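**Jaltthorpe shoe repair and resale scheme – progress to 2026-06-26**

We took in 953 pairs against a target of 2,000. I doubt the target was ever realistic, and the Filali survey it came from asked people what they meant to donate. 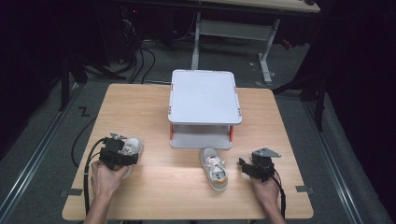
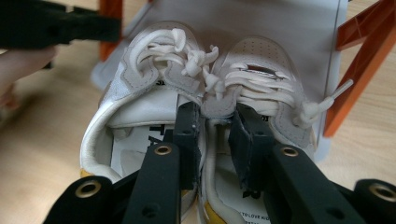
Resale is slower than intake. Nayeli Ochoa thinks a second stall would fix this – I'm not convinced, as the first one lost money in 11 weeks out of the quarter. Stitau's offer of free storage still isn't in writing.

We ask to hold the next payment until August, when Roland Yeoman will have proper sales figures.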